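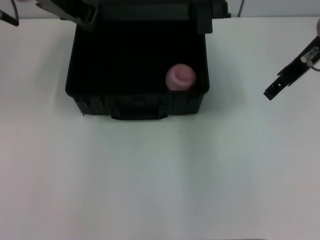 Equipment > Carrying cases > Periodic inspection

Inspection checklist: hard-shell carrying case, black, hinged lid
Site: Idholm stores
Inspector: Vasiliki Nikolaidis
Interval: twice a year, next due November

1. Exterior shell
Wipe down before inspection. Check corners and ribbed walls for cracks, whitening and gouges. – Pass.

2. Handle
Load test at 2 times the packed weight, held for 90 seconds. No movement at the pivots. – Pass.

3. Interior
Remove all contents, including small parts in the corners. Check floor and walls for residue, splits and sharp edges. – Pass.
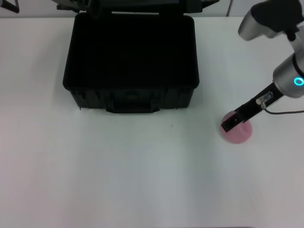
Item 3: case open, interior clear.

4. Hinge and lid travel
Open and close fully by hand. The lid must stay upright when released and must not bind. – Pass. Slight stiffness in the last part of the travel, no action.

5. Lid, outer face
Check along each raised rib and around the recessed panel. Run a fingertip over the rib ends, where stress cracks start. 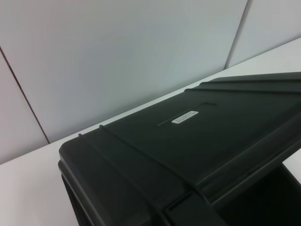
Hairline marks that cannot be felt are recorded as cosmetic. Anything that catches a fingernail is a fail, and the case is withdrawn from use. – Pass, cosmetic marks only.

6. Label
Must be present, flat and firmly stuck at all four corners. Copy the text to the register. Do not use solvent within the recess. – Pass.

7. Closure
Close the lid and check that the gap at the rim is even on all sides. Leave closed for 72 hours before the seal check if the case has been in cold storage. – Comment requested on the waiting time.
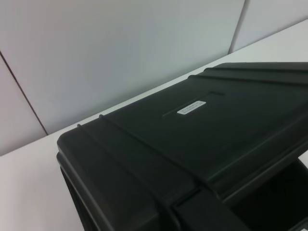 Stelios Spanos: I would keep the 72 hours. We cut it short on the Stefanou cases and had to repeat the seal check on every one. Please also note the room temperature on the sheet.

Temperature line added to item 7. Case released for use.

Recent checklists
Nistley shelving, load labels
Joma step stools
Stefanou cases, seal check

This site uses cookies to remember your settings. Accept | Manage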